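Movlow Boards > Bedding > Care and Cleaning

Crumbs in a quilted mattress top
Reading time: 2 minutes

seamripper91
White quilted top, stitched in scalloped panels. Crumbs and grit collect in the seams. The vacuum nozzle pulls at the stitching. Alternatives?

Brandley_flat3
Hand brush and dustpan. Work along each seam, short strokes, light pressure. A pan with a rubber lip sits closer to the fabric than bare plastic.

dry_goods
Disagree. A brush pushes fine dust into the padding. Use the upholstery head on low suction.

Brandley_flat3
For dust, yes. The question was crumbs. I brush first and vacuum second - the order matters.

seamripper91
Mattress is on a wood floor at present, no frame. Does that change anything?

dry_goods
Sweep the floor last, or you will do it twice. And stand the mattress up now and then. The underside needs air.

Brandley_flat3
Agreed on the airing. Same setup in my place, dark gray border, white pan with the gray-blue lip, blue-handled brush:
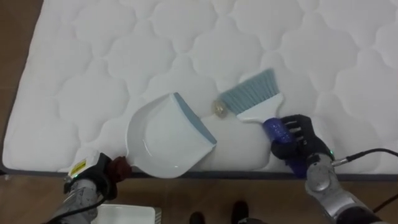 Related thread: Airing a mattress without slats

Contact | © Movlow Boards | Back to top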